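ハンドグリッパーで集めたデモから模倣学習の方策を作る手順(小物把持編)

前回の記事で「ロボット本体がなくてもデモは集められますよ」と書いたら、具体的にどうやるのか知りたいという声をもらったので、今回は収集から学習前の下ごしらえまで、うちでやっている流れをそのまま書きます。長いです。コーヒーを淹れてからどうぞ!

題材はうちで「Mamo」と呼んでいる小物把持タスク。机の上の小さなものをつまんで、持ち上げて、少し離れたトレーに置く。それだけです。それだけなんですけど、これがなかなか奥が深い。

方策のコードは同僚のYara Tarawnehさんが書いた学習スクリプト(社内名Vevo)を使っています。中身はよくある拡散モデル系で、手首視点の画像と手先の相対姿勢、それに指の開き幅を入れると、この先の動きがまとめて出てくる形です。自分の好きな実装に読み替えてもらって大丈夫です。

用意するもの

・カメラ付きのハンドグリッパー
・つまむ小物(形がばらばらなほうがいい)
・模様のある布やマット
・トレー
・収録用のPCと、空き容量のあるディスク

布は意外と大事です。最初は真っ白な天板の上でやっていたんですが、手先の軌跡を画像から推定するところで見事にこけました。特徴点が取れないんですね。凹凸のある織り柄のタオルを敷いたら、推定が切れる回数がぐっと減りました。無地の机しかない人は、まずここを疑ってみてください。

手順1:キャリブレーション

カメラの内部パラメータは一度取れば当分使えます。でも指の開き幅のほうは、収録のたびに取り直してください。全開、全閉、全開とゆっくり動かした動画を最初に撮っておいて、そこから開き幅のゼロ点を決めます。

私はこれを一度さぼって、1月に集めた分をまるまる使えなくしました……。全閉のつもりの値が途中からずれていて、学習した方策が「閉じたつもりで閉じていない」動きを覚えてしまったんです。悲しい。

それと時刻合わせ。IMUと映像の時刻がずれていると、軌跡が微妙に遅れて出てきます。グリッパーをコツンと机に当てて、加速度の山と映像の当たる瞬間を突き合わせるのがいちばん手軽でした。

手順2:小物を選ぶ

コツは「挟む面がはっきりしているもの」と「そうでないもの」を混ぜることです。角の丸い立方体みたいなものは、指を平行に当てられれば素直に挟めます。でも斜めから入ると逃げるし、回る。失敗の種類が多いので、練習台としてすごくいいんですよ。

電源アダプタは特におすすめで、プラグの金属端子が出ているおかげで向きがひと目でわかります。どちら向きに持ったかをあとからラベル付けするとき、これが本当に助かる。(もちろんコンセントからは抜いた状態で使ってくださいね!)

手順3:デモを撮る

1本のデモは、構える、近づく、挟む、持ち上げる、置く、離れる、まで。12秒以内に収まるくらいの速さを目安にしています。ゆっくりすぎると止まっているコマばかりになって、方策まで優柔不断になります。

挟むところでは、対象が左右の指パッドの真ん中に来るように合わせます。片側だけ先に当たると、対象を押して動かしてしまうので。ただ、全部をきれいに決める必要はありません。少しずれたところから直して挟む、というデモも混ぜておくと、本番でずれたときに戻ってこられる方策になります。
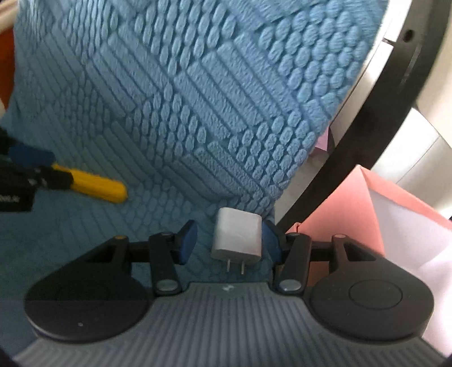 白い電源アダプタを左右のパッドで把持。端子は下向き。

挟んだら、いったんほんの少し間を置いてから次の動きに移るのがおすすめです。この「間」があると、あとで把持の瞬間を切り出すときに開き幅のグラフが平らになって、自動検出がとても楽になります。長く止まりすぎると、さっきの優柔不断問題が出るので、ほどほどに。

持ち手はできれば一人に固定しないこと。うちでは私とEglė Eglītisさんの二人で撮りました。同じ手順書を読んでいるのに、近づき方がぜんぜん違うんです。私は真上から降りがち、Eglėさんは手前から滑り込みがち。両方入れたデータで学習したほうが、置き場所を変えたときの崩れ方が穏やかでした。

手順4:軌跡の復元と間引き

撮り終わったらSLAMにかけて、手先の軌跡を復元します。うちではこの処理のスクリプトをDrekbyと呼んでいます。やっていることは次のとおり。

1. 最初に撮った周囲の見回し動画で地図を作る
2. 各デモの映像をその地図に位置合わせする
3. 追跡が途切れたデモに印を付ける
4. 速度が不自然に跳ねたコマを含むデモにも印を付ける

印が付いたものは機械的に捨てず、一度は目で見てください。追跡が切れる原因はだいたい偏っていて、うちの場合は布に近づきすぎて視野がほとんど柄だけになる場面でした。そういうときは収録のしかたを直したほうが早いです。

今回は2,848本撮って、ここでふるいにかけました。正直、最初の数日分は見返すのがつらかったです。自分の手つきが雑で。

手順5:把持区間のラベル付け

開き幅の時系列から「閉じ始め」と「閉じ終わり」を拾います。しきい値を固定すると、厚いものと薄いもので検出位置がずれます。開き幅そのものより、その変化量を見てください。変化量がいったん大きくなって、そのあとほぼゼロに落ち着いたところが閉じ終わりです。

ここで気をつけたいのが空振り。何も挟まずに全閉まで行ったデモも、変化量だけ見ると立派な「把持」に見えてしまいます。閉じ終わりの開き幅がキャリブレーション時の全閉値に近すぎるものは、別フォルダに分けておきましょう。薄い紙のようなものを扱う人は、この判定だけだと誤爆するので、画像の確認も足してください。

手順6:学習と確認

学習の設定で最初にいじるべきところは、個人的には行動の予測長です。長いと動きはなめらかになるけれど、対象がずれたときの反応が鈍い。短いと反応はいいのに、近づく途中でぷるぷる震える。まずはVevoの既定値のまま回して、実機の動画を見てから変えました。

評価用の置き方は、学習を始める前に決めて紙に書いておくことを強くおすすめします。あとから決めると、どうしても成功しそうな場所に置いちゃうんですよね。私がそうでした。

決めておいた置き方で実機を動かした結果、把持の成功率は92%でした。残りの失敗を見ると、ほとんどが2つの型に分かれます。指が対象の角に乗り上げてしまうものと、挟んだあと持ち上げる途中で対象が回ってしまうもの。前者は角の近くから入り直すデモを足したら目に見えて減りました。後者はまだ解けていません。パッドの素材を変えるか、挟む高さを変えるか、たぶんその辺です。

よくあるつまずき

・学習の損失は下がるのに実機で動かない
座標系を疑ってください。手先基準とカメラ基準が混ざっているのが定番です。私は三回やりました。

・近づくところまではいいのに閉じない
開き幅の入力と実機の指令値でスケールが違っていないか確認を。片方がミリ、片方がメートルということもあります。

・特定の小物だけ苦手
その小物のデモだけを並べて再生してみてください。たいてい、全部同じ向きから挟んでいます。

・照明を変えたら崩れた
色の揺らぎを足すデータ拡張で多少は粘りますが、時間帯を変えて撮り足すほうが効きました。夕方の窓際、強いです。

次回は把持のあとの「差し込む」動作、うちでGrindanceと呼んでいるタスクの話を書くつもりです。こちらは成功率がまだ人に見せられる数字ではないので、もう少し待っててください。デモの切り出しで質問があればコメント欄へどうぞ。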